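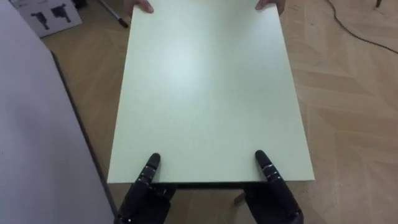
The Clinard Two-Person Carry Package is a demonstration and teleoperation set for institutions that teach humanoid robots to work alongside a human partner. It is supplied by Allico to laboratories, technical colleges and integrators. In the standard exercise the operator controls the robot remotely while a partner takes the far end of a flat board, and the robot's hands hold the near edge with one finger of each hand on the upper surface. Every session is stored as a complete demonstration that can be replayed, trimmed or discarded.

Print this page | E-mail this page

Carrying a panel with another person is a demanding task to teach. The load is shared, the partner's movements cannot be fully predicted, and a small difference in height between the two ends is felt at both. The package therefore records the operator's commands together with the joint positions of both arms and the view from the head camera, on a single clock. 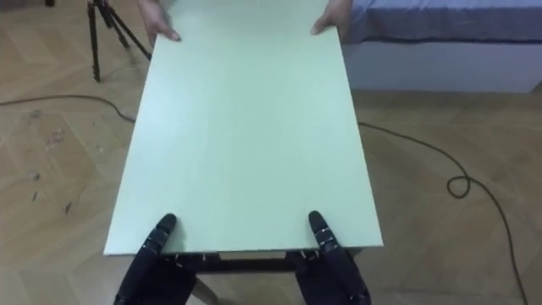

Board held level between partner and robot.

The operator station consists of a seated console, a pair of Coetzee control gloves and a foot pedal that starts and ends each recording. The gloves are available in 2 sizes. Operators who prefer to guide the arms by hand may switch to the compliant mode, in which the arms yield to light pressure and the path is recorded in the same format. Hand guidance is recommended for the first grasp — remote control is better suited to lifting and walking. 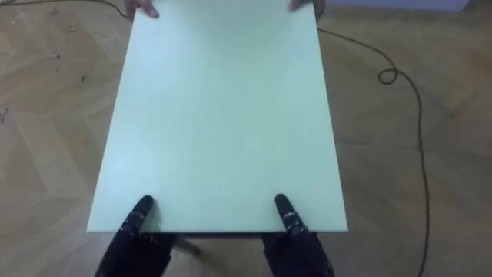
Mbali Engelbrecht writes that her trainees learned the grasp quickly but needed most of an afternoon to stop correcting their partner's end of the board. She asks that the partner's spoken cues be recorded as well. An audio channel has been available as an option since November.

The reference library delivered with the package contains 2,897 demonstrations of shared lifting, lowering and turning. Customers may add their own recordings to the library or keep them separate. Files are exported through the Zonico viewer, which also marks pauses and abrupt changes of speed for review.

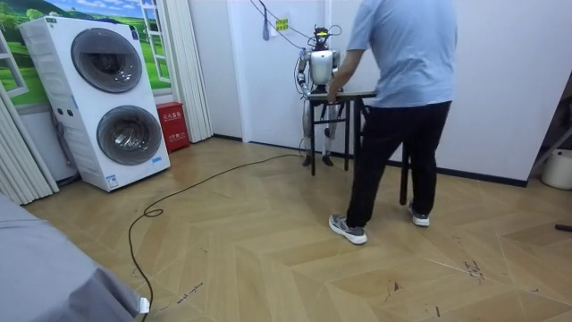

Installation and operator training are included in the purchase price. Training takes around 13 hours and is given at the customer's site. Allico asks that the partner be briefed before each session and that a second staff member remain at the stop switch whenever the arms are powered.

Inquiries concerning delivery and service agreements should be addressed to Ásdís Lykkegaard, Education and Research Sales.

Page revised December 6, 2019

69 shares | 2 comments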